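29. April 2020, von der Redaktion Greiftechnik

Und weiter geht's mit unserem Greifervergleich! Diesmal treten die schmalen Finger von Skelel gegen die breiteren von Atwood an, beide am selben Arm, beide mit der Steuerung von Plernavetti. Ich habe mit jedem Satz 300 Griffe an Stoff gefahren (ja, Handtücher, immer wieder Handtücher) und dabei die Kamera am Handgelenk mitlaufen lassen. Die schmalen kommen besser unter eine Falte, rutschen mir aber bei dickem Frottee öfter weg. 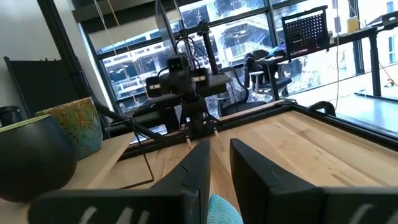
Atallah schrieb mir dazu, ich solle die Schließkraft auf 60 Prozent zurücknehmen und lieber langsamer zufahren, der Rest sei Kalibrierung. Hm, kann sein! Bei mir hat das langsame Zufahren schon etwas gebracht, die Kraft probiere ich als Nächstes. Insgesamt stehen jetzt 1.069 Griffe im Protokoll, und bis August will ich auf mehr als 1.913 kommen, dann gibt es die komplette Tabelle. Wer eigene Werte mit weichen Fingerkuppen hat: immer her damit, die fehlen mir noch!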